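Minutes of the monthly meeting, Kundale Joinery and Repairs
Held in the workshop office, 2025-08-23, start 9.00

**Present:** Theophilus Arthur (chair), Marta (office), Pavel (joinery), Denis (site work), Ilse (painting and finishing, also writing these minutes)

**Absent with notice:** Anton

## 1. Minutes of the last meeting

The minutes were read and accepted with one correction. In the point about the van, it was written that Denis will pay for the new roof rack. It must say that Denis will order the roof rack and the firm pays it. The rack is now fitted.

## 2. Jobs which are running

**Aletano house, kitchen and pantry.** The lower cupboards are in and level. The wall behind the cooker is not straight, and Pavel had to scribe the end panel twice. The owner asked if the old pantry door can be kept. Pavel looked at it and the frame is sound, only the bottom rail is rotten. He will cut in a new rail in oak and keep the old hinges. Theophilus asked that the extra hours are written on a separate sheet, so the owner sees them clearly on the bill.

**Badeo, staircase.** The job is 37 spindles, all turned to the pattern of the existing ones. Two came from the turner with a wrong bead and he takes them back without cost. The handrail can not be fixed before the spindles are complete. Marta will telephone the client on Monday and explain the delay. Denis wishes that we tell clients such things earlier. The others agreed with this.

**Seidel, bathroom floor.** When the old boards were lifted, Denis found that one joist was notched too deep by a former plumber. He has put a new piece beside it with bolts. The client has seen it and signed for the additional work. The tiler can start when the floor is closed.

## 3. New enquiries

Marta read the list. Two enquiries are for sash windows, in the same street. Theophilus will visit both on one afternoon and give the prices separately, as the owners are not related and may decide differently.

There was also a request to build a wardrobe under a sloped ceiling. Pavel would like to do it but not before the staircase is finished. A request for a complete roof was declined, we do not have the people for it. Marta has given the lady the name of a roofer.

It was discussed whether we should go on making free visits for small repairs. Ilse is for a small charge which is taken off the bill if the job is accepted. Denis is against, he thinks that older clients will then not call at all. No decision. The point comes back at the next meeting.

## 4. Materials and storage

The price of birch sheets from our usual supplier is now 69 per sheet, before tax. Pavel has asked for another offer and waits for the answer. Until then we order only what is needed for a running job.

The offcuts rack is too full again. It was agreed:

- pieces shorter than a forearm go in the firewood box
- hardwood is kept in any length, with the name of the wood written on the end
- painted wood does not go in the firewood box

Ilse asked again for a metal cupboard for the oils and thinners. Theophilus agreed to it and Marta will order. Used oil cloths must be laid flat outside to dry and never thrown in the sack with the dust.

## 5. Tools and safety

The guard of the small table saw sticks when the blade is lowered. The saw stays unplugged until Pavel has repaired it. Denis reported that the dust bag of the sander was left full on a site, and he asks everybody to empty it before it goes back in the van.

The first aid box in the van had no more plasters. Marta has filled it. Who takes the last one should tell her.

## 6. Holidays

Pavel will be away for 5 days, after the staircase is handed over. Anton has asked for one week in March and this is accepted. Others should write their wishes on the wall calendar.

## 7. Any other business

The telephone message on the office line still gives the old opening hours. Marta will record a new one.

Theophilus thanked Denis for going to the Seidel house in the evening when the water had to be turned off.

The meeting was closed at 10.40. The next date will be written on the board.

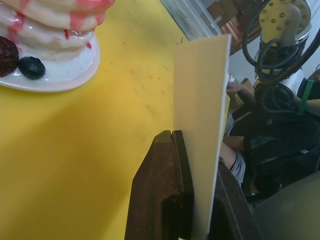
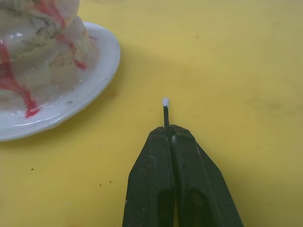 *First picture: pale panel, held upright over the yellow table. Second picture: white plate on the yellow table.*

Minutes written by Ilse, read by Theophilus Arthur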